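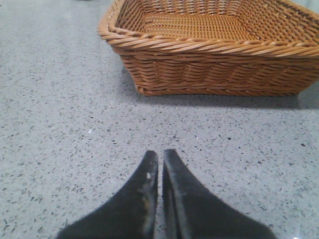

Adaptive cruise on the commute, three months in

2023-06-23

I bought the car in March and left adaptive cruise control switched off for the first two weeks. I had driven for years without it and didn't see what it would add to a 14 mile trip that is mostly stoplights and one stretch of highway. Then I got stuck behind a line of trucks near the Gachanja exit and turned it on to see what it did.

It held the gap and it braked when the truck braked. When the lane cleared it went back up to the speed I had set, a little slower than I would have done it myself. I have used it nearly every day since then.

The gap setting matters more than I expected. Mine has four steps. The longest one is comfortable but other drivers pull into the space all the time, and every time one does, the car drops back to open the gap again. The shortest one feels too close in rain. I use the second step on dry days and the third when it's wet.

Stop and go is where I have mixed feelings. The car comes to a full stop fine. If the wait is short, it starts moving again without me. If it's longer, I have to tap the pedal or press Resume, and there is a small chime that is easy to miss with the radio on. I've been honked at 5 times, all at the same merge by the Plarel warehouse.

Lane centering is a separate button and I keep it off in town. On the highway it's good as long as the paint is good. On the resurfaced part south of the river it lets go with no warning except a gray icon – you have to be looking at the dash to notice. I kept my hands on the wheel before and I keep them there now.

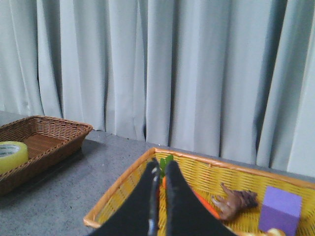
Halima Nyamweya wrote to me after my last post to say that she gave up on hers entirely. Her car slows for the overpass on the way to Driravach, every morning, with nothing in front of it, and the dealer told her the sensor was fine. She asked whether mine had ever done that. It has, twice, both times under a bridge with low sun behind it. The second time I had my foot over the gas and pushed through it.

I don't know what the fix is. The manual has 10 pages on the front radar and most of them say to keep the bumper clean. I wash it on Fridays now and it hasn't happened again, but that's not much to go on.

Fuel use is the same as before, as far as I can tell. I'm less tired when I get home, mainly in the legs. Next month I'm driving 200 miles to see Joyce Biwott and I plan to leave it on for the whole highway part. I'll post the mileage when I'm back.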